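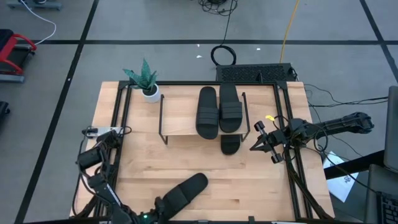
Tips > Hallway & Entry > Shoe tidying

Teaching a two-arm kit to put the slides away

By Ansel Delacroix, January

Filed under: Shoes, Racks, Robot helpers, Reader trials

Quick one this month. A few of you asked whether the Ornidari tidy service is any good on footwear, so notes below, in the order I scribbled them. Service costs $91 a month on top of the arms. Not cheap. The setup visit is extra, $200, and you'll want it unless you enjoy cable ties.

Shoes first. Start with slides. No laces, no tongue, stiff sole, one fat strap. Runners can wait, boots can wait longer. Same colour is fine for the grippers but a pain for you when you're checking lefts and rights, so put a dab of nail polish inside each heel.

Rack next. Low and open, wire legs, flat board on top. We tried a deep cubby and gave up by lunch. Wrists need room. If the board slides around, a strip of rubber shelf liner under the feet, the cheap kind. Wipe the board down too, grit makes everything skate.

Where to put the rack: far half of the table, clear space in front. Leave the near bit for picking up. Plants and ornaments well off to the side, or better, in another room — I've repotted enough for one summer. 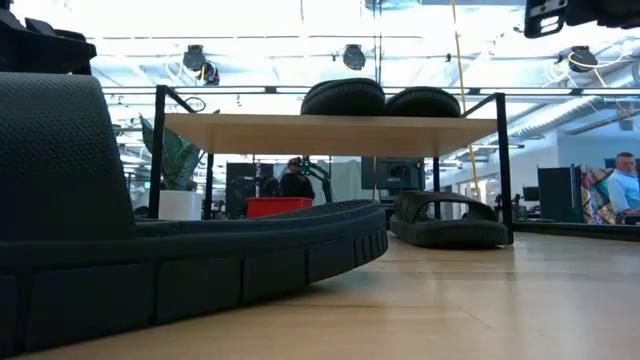 Heights are where most people go wrong. Board too high and the arm comes in steep, toe catches the edge, over it goes. Drop the board a notch before you go blaming the software. Fulgencio Llorente, who did our setup, sets his rack so an ordinary slide clears the board by three fingers and no more. Worked for us.

Pairs. Do one pair at a time untill you trust it. Toes facing you, straps up. It will put them down a bit crooked, one further back than the other. Leave it be. You can tell it to square them up in the settings (Finish > Neat) but it doubles the wait and my teenager kicks them over anyway.

Strays under the rack are the weak spot. Anything half tucked under the board, pull it out by hand and set it in the open before you press go. Saves a lot of swearing.

Cables: keep slack ones clear of the elbows. Velcro, not zip ties, you'll be redoing it.

Cleaning the grippers — damp cloth, drop of dish soap, dry properly. Do it weekly if the shoes have been outside. Power off first, obviuosly.

Worth it? For a mudroom with a big family, maybe. For two people and a mat by the door, no, buy a boot tray. I'm keeping ours to the end of the trial, then we'll see. The Stulel people have a cheaper plan comming and I'd like to try it on gumboots.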